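2023-05-21

Acordei cedo demais outra vez, com a cabeça cheia da mudança da avó. Ontem a Vasylyna e eu passámos a tarde a esvaziar gavetas (quase 30 anos de recibos da luz, meu Deus!) e no fundo de uma delas apareceram as cartas do tio Lev, todas atadas com um cordel. Li nove de seguida, sentada no chão, e já não arrumei mais nada. A letra dele é horrível e eu adoro-a.

Ele conta que em Lumcombe chovia em março inteiro e que gastou 21 numas botas que lhe faziam bolhas. Ri-me tanto que a Vasylyna veio ver o que se passava.
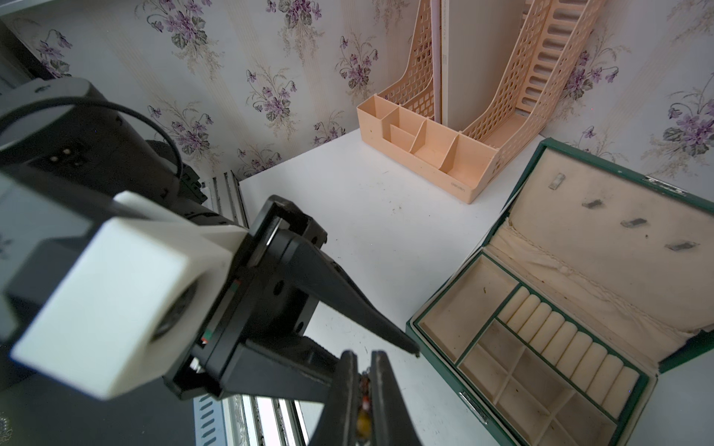
Tempo de leitura: 1 min

Ando a pensar muito em caixinhas de joias, verdes de preferência, para os brincos da avó. Amanhã ligo-lhe e pergunto pelas botas.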